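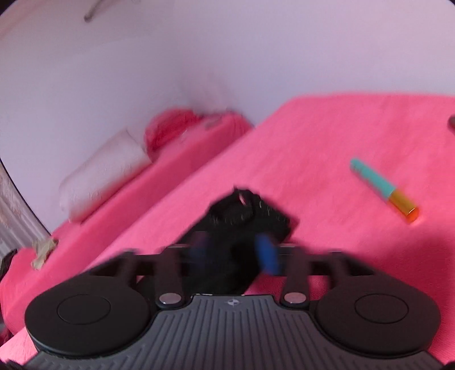
Guest bed at Stallasham, pink cover on, white wall behind

From: Margit Pintér
To: Wenness Home Swap list
Subject: Re: Bright covers in a plain room?

Kianoush Abbasi wrote:
> We have a small back bedroom with white walls and I'm tempted by a
> really loud bedspread. My sister says I'll be sick of it by December.
> Has anyone on the list lived with one? And do you wash it at home
> or send it out?

Dear Kianoush, and hello to everybody else,

Oh, do go for it! I put a bright pink one on the bed in our guest room and I still smile when I go in there with the towels. With a white wall behind it the color has plenty of space to itself, and I've never felt the need to hang anything up. My old cover was a sort of oatmeal (from Groen, years ago, and very well made, I have no complaints) but it did make the room feel a bit like a waiting room.

Now, washing. I do mine at home, on cold, by itself, and I would keep it well away from your white sheets the first 2 times. Dark fuzz is the other thing to watch for - anything black and fluffy will leave its mark on a pink cover, so I keep a lint roller in the nightstand drawer and go over the bed before guests come.

If your sister still isn't convinced, I have a spare in plain blue that you're welcome to borrow for a month or so. I can bring it along to the next swap.

Warmly,
Margit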